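Wunley Supper Table: Your Questions

I get the same handful of emails every month, so I finally sat down with a coffee and typed out proper answers. If yours isn't covered, write to me and I'll add it (this page has grown a lot that way!).

What is Wunley, exactly?

It's me, my kitchen, and a back room with a concrete floor and more chairs than it really needs. I cook small plates and pastries, and people come and eat them. I also rent out the tables and dishes for birthdays and showers, and that's what most of the questions are about.

How many people fit at one table?

I book 6 to a table. You can squeeze in another if they're small or very good friends, but then elbows start landing in the bread.

Can we have the blue tables?

Yes, and everyone asks for them! They're the Altov ones, dark blue on top with rounded corners, and I love them for parties with kids. Tell me when you book, because I only have three and they go first in August.

Do the chairs match?

They do not. I have navy ones, I have white plastic ones, and I've stopped trying to keep them in sets. If you want all one color, ask and I'll see what's free that day.

What do you put the pastries on?

Big white plates, the wide shallow kind with a bit of a raised rim. I tried flat boards for a while and spent the whole time sweeping up flakes. With a rim, the crumbs mostly stay put and you can pass the plate down the table without losing anybody's snack. I keep the color plain too, since anything golden looks so good on white. 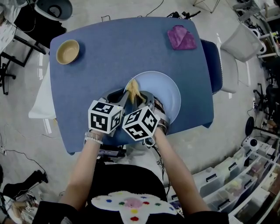

White plate, tan bowl and a purple cloth on a blue table.

Are the bowls included?

One round bowl per table comes with the basic set. People use them for olives, dip, sugar cubes, car keys, you name it. Extra bowls come from my Ristico box, and you're welcome to dig through it when you pick up.

Cloth napkins or paper?

Cloth, in whatever bright color I'm into. Please don't iron them or fold them into swans before you give them back. Crumpled in the bag is fine, I wash everything anyway. Wine stains are fine too, but candle wax makes me sad, so scrape off what you can.

What does it cost?

A table with plates, one bowl and napkins is $76 for the day. Chairs are $3 each. Pastries are separate and depend on what you order, so email me for the current list.

How early do I need to order pastries?

Give me two days. The dough rests overnight and I can't hurry it, believe me, I've tried. The smallest order is 19 pieces, which is what fits on my oven tray. (Yes, it's an odd number. It's an odd tray.)

Can I reheat them?

Please do! Hot oven, a few minutes, straight on the rack. Skip the microwave unless you like them chewy.

Do you deliver?

Only as far as Llorente Street and the blocks right behind it. Past that you'll need to come by with a car, and bring a blanket to put between the plates.

When can I pick up?

Any time after 10 in the morning. Ring twice, I'm usually at the back with the mixer going.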